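Mereven Delivery Cooperative
Progress report to Tasach Fund, second period
Prepared by Afia Agbenyega, Aug 6, 2023

Orders and couriers

Member restaurants received 2,333 orders through the shared ordering page this period. We had planned for fewer, and the extra volume came mostly from lunch orders placed by offices near the Ueda depot. Dinner orders were flat.

We now have 131 couriers on the roster. Eight of them work mornings only. Courier pay is still set per trip with an hourly floor, and the floor was paid in full every week. Two restaurants left when their leases ended.

The promotional codes approved in February did less than we hoped. Most were used by people who already ordered from us. Masanobu Okabe has stopped the general codes and kept the one for first orders – it costs little and is easy to track.

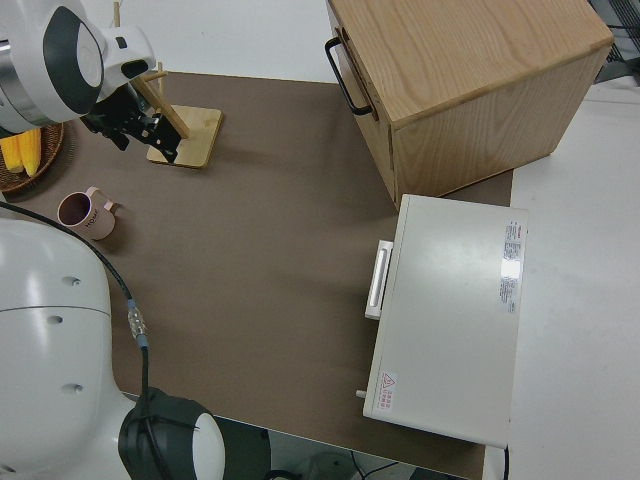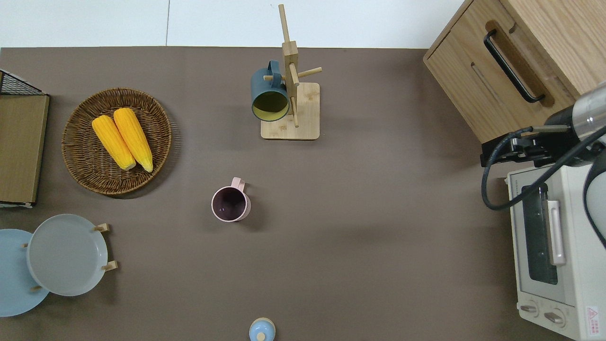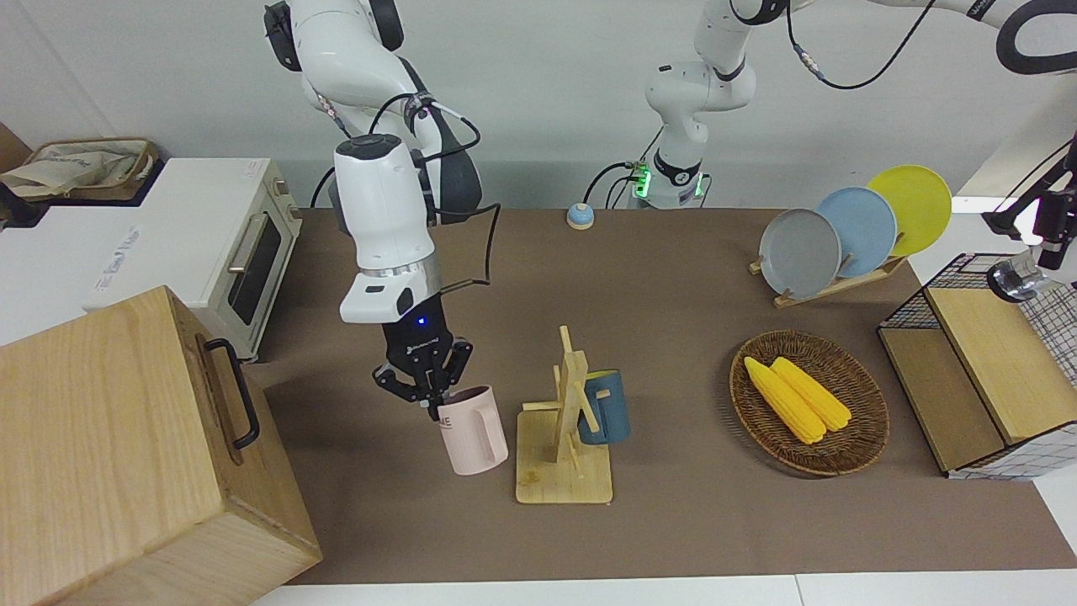
A mug tree and the table.

Software

The move to the Zaltel dispatch system is finished except for refunds, which are still entered by hand. Sayaka Ikeda expects to close that gap next period. Couriers asked for the pickup address to show before they accept a trip, and it now does. Batching two orders on one trip is switched off at the Ueda depot after complaints about late food. It stays on elsewhere.

Spending

Insurance cost more than budgeted and the marketing line came in under. We ask to move the unspent marketing money to insurance. The total grant request does not change. Fathima Dissanayake will send the revised budget sheet separately, with the invoices attached.

Open items

The contract with our card processor is up for renewal, and the new terms raise the fee on small orders. Minoru Kubo is getting quotes from other processors. We would like your answer on the budget change before we sign anything.

Six restaurants are waiting to join. We will take them in pairs so that each one gets a full menu check before it goes live.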